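From the Equipment Desk: Planning Next Year's Arm Purchase
Foltdale Makers' Newsletter, June 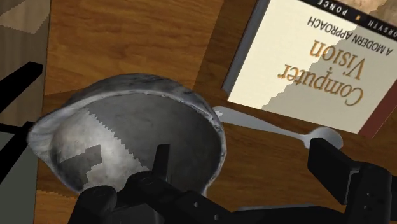

Every summer we sit down with the shop budget and try to be grown-ups about it, and this year the big line is the second robot arm (yes, it is finally happening, thank you to everyone who has been asking since the winter!). I promised to write up where we are before the members' meeting, and I'm going to take my time over it, so please get yourself a coffee.

The short version is that we have $3,000 set aside for the gripper, the mount and the bits and pieces that go with them. The arm itself comes out of the equipment reserve, which we voted on back in March, so please don't panic when you see the small number on the sheet. It's only small compared with the other one.

Now, the gripper. We have quotes from Lallinico and from Nurmi, and I've gone back and forth between them more often than I'd like to admit. The Lallinico one is the cheaper of the two and comes with its mounting plate, but the fingertips are molded in one piece with the fingers, and if you wear one out you are buying the whole finger again. Nurmi sells tips separately in packs of 4. Anyone who was in the shop last fall will remember how we went through tips on the old gripper, and I would much sooner order a little packet than send a finger off in the mail and wait.

What we pick up matters just as much. Our kitchen-table project is all bowls, spoons and books, and each of those asks for something different. A spoon lying flat on wood gives you hardly any edge to get hold of. A metal bowl has a nice rim, but it's wide, and a hand that opens wide enough for the far side of a bowl tends to be clumsy with a spoon handle. Books are heavier than people expect, especially the textbooks! So I've asked both firms for the opening width and the safe load in writing, and I'd rather wait a week for a straight answer than guess from the brochure.

Then there is simulation, and I want to say a kind word for it. A year of Fesimine seats for the group would run us 22 dollars a month, and trying both grippers on a simulated table before we spend real money seems to me a very sensible use of it. The graphics are blocky in places, and I know a few of you have opinions about the wood grain, but it is plenty good enough to find out whether a finger can get past the rim of a bowl. It won't tell us how quickly the tips wear, so please keep a line in the budget for spares. I've penciled in $100 to start.

A few loose ends. The quotes don't include shipping. The spare power supply is still on the wish list, and so is a better bench for the new arm, as the one by the window rocks if you lean on it. If you have a project that needs the arm next year, send me the largest and the smallest thing you plan to pick up, with weights if you have a kitchen scale handy. Those go straight into the comparison sheet, which will be pinned up by the sign-in book until the meeting. We start at 7 in the evening, and there will be pie.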